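Wellness > Food & Drink > Pantry Remedies

My Month of Vinegar Shots, and Why I Went Back to Salad

6 min read
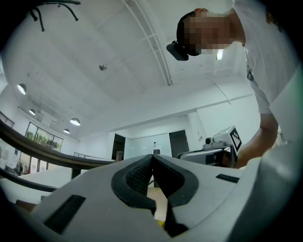
Two rubber-padded fingertips, with a wooden floor beyond.

I have fallen for a lot of kitchen cures over the years. Celery juice, chia water, a spoonful of black seed oil that I can still taste if I think about it too hard. So when everyone in my corner of Sernley started knocking back apple cider vinegar before breakfast, I knew I'd end up doing it too. It was only a question of when (a Tuesday-night sort of decision, fueled by leftover lasagna and guilt).

I gave it 30 days. I bought a bottle of Brornetti, the cloudy kind with the stringy stuff floating at the bottom, and I wrote down how I felt every morning in a notebook I'd been saving for something more glamorous.

The stringy stuff is called the mother, by the way. It's a mix of cellulose and the bacteria that turn alcohol into vinegar, and plenty of people swear all the goodness lives in there. I went looking for proof and didn't find much. It's harmless, it looks like pond life, and you can shake the bottle if it bothers you.

Week one was awful! I took my first spoonful straight, which you should please never do. It burned all the way down and I coughed until my eyes ran. After that I stirred one tablespoon into a tall glass of water and drank it with food, and things got a lot more civilized.

So what is it supposed to do? Blood sugar is where the research looks most interesting. A few small studies suggest that vinegar taken with a starchy meal can soften the spike that comes afterward, maybe by slowing down how fast the stomach empties. Small is the word to hang on to, though. Weight loss is shakier still, and I wouldn't buy a bottle for that. As for the claims that it "detoxes" you, your liver and kidneys already have that job.

My own results, for what they're worth: I snacked less in the afternoon for about ten minutes of the whole experiment. Okay, I'm exaggerating, but not by a lot. I did sleep well in the second week, but I'd also quit having coffee after lunch, so who knows. My weight didn't budge. My jeans had no comment.

What did change was my teeth. They got zingy, especially with anything cold, and when I mentioned it at my checkup I got a gentle lecture on acid and enamel. Dilute it, drink it in one sitting instead of sipping all morning, rinse with plain water and wait a while before brushing. I'd been brushing right after, naturally.

And a serious note. If you take insulin, water pills or anything that affects your potassium, talk to your doctor or pharmacist before you start. The same goes if you have reflux or kidney trouble.

I tried the gummies as well, a jar from Grelora that cost more than my lunch. They taste like sour candy and I liked them far too much, but read the label first, because gummies can carry added sugar and very little vinegar.

These days I'm back to putting it on food, and I'm much happier. My standby dressing is two spoonfuls of vinegar, four of olive oil, a little mustard, a little honey and a pinch of salt, all shaken up in an old jam jar. It keeps for 7 days in the fridge and it's wonderful on shredded cabbage. I also splash some into lentil soup right at the end, and I pickle red onions in it every time I spot nice ones at the Bassey market.

In November I want to try making my own from apple scraps. I've already cleared a shelf for the jar and been told to keep a cloth over it or the fruit flies will move in.

3335 shares | 100 comments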